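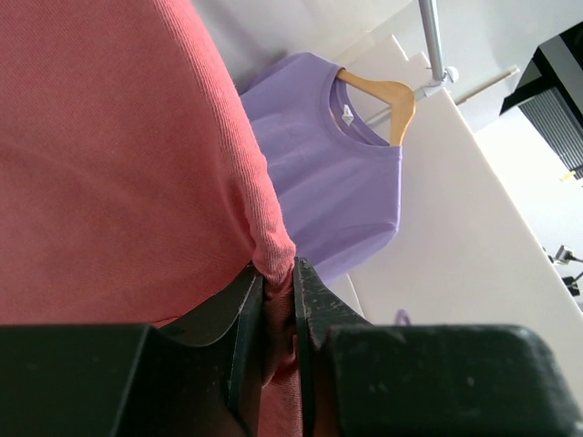 Coral-pink knit with a ribbed edge.

Lendstead knitting pattern notes

Hello, and thanks for stopping by. I've been typing up old knitting instructions from Lendstead for longer than I care to admit, and this folder is where they've ended up. It's a plain text collection: leaflets, newsletter pages, and a great many scribbles on the backs of envelopes, all turned into tidy files you can search, sort and knit from (I hope!).

What's in it

There are 1475 entries at the moment. Each one is a single pattern or part of a pattern, so a jumper with a separate collar sheet gets two entries with a shared number. Of these, 591 have been checked by a second person, and that person was nearly always Wycliffe Sang, who has far more patience with sleeve shaping than I do. The checked column says yes or no. Please take "no" seriously, particularly if you're about to buy wool.

The files

patterns.csv is the main one, with the title, garment type, needle size, yarn weight and the instructions all in one long field. Sorry about the long field. I did try splitting it by row and it got horrible very quickly.

terms.csv lists the abbreviations. The same three letters can mean two different things depending on which leaflet you've got in your hand, so every line has a source code next to it. If you skip the source code you'll end up with some very odd cables.

fixes.txt is my running list of mistakes, both theirs and mine. The Idham cardigan has a decrease missing on the left front and I've left it missing in the main file, with the correction in here.

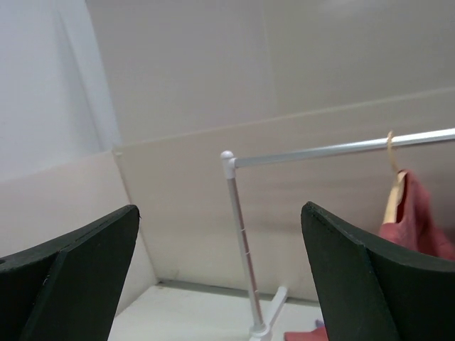

A small white and silver clothes rack.

How I typed it up

Mostly by hand, in the evenings. I tried a scanning program on the Auer leaflets and it read every "k" as an "h", so that was the end of that. Spellings are as printed. Needle sizes are in the old British numbers where the leaflet used them, and there's a second column with millimetres that I worked out myself from a chart. Blank means I couldn't read it.

Maarten Verbruggen wrote the little script that checks whether the stitch counts add up. It's called Liltar (don't ask me, he named it) and it prints a warning whenever a row ends with more or fewer stitches than it should. It gets muddled by lace, so a warning there may mean nothing at all.

Things to watch out for

Baby clothes are wildly over-represented, and there are hardly any socks. Sizes run small by today's standards, so measure before you cast on! A few entries just say "continue as before" where the earlier page has gone missing, and I've marked those as incomplete.

Using it

Knit from it, teach with it, make charts of it, whatever you like. Please keep the source codes with anything you copy. If you spot a mistake, send me the entry number and what you think it should say, and I'll add it to fixes.txt with your name unless you'd prefer I didn't.

Last updated 28 November 2023. The next batch is mostly gloves.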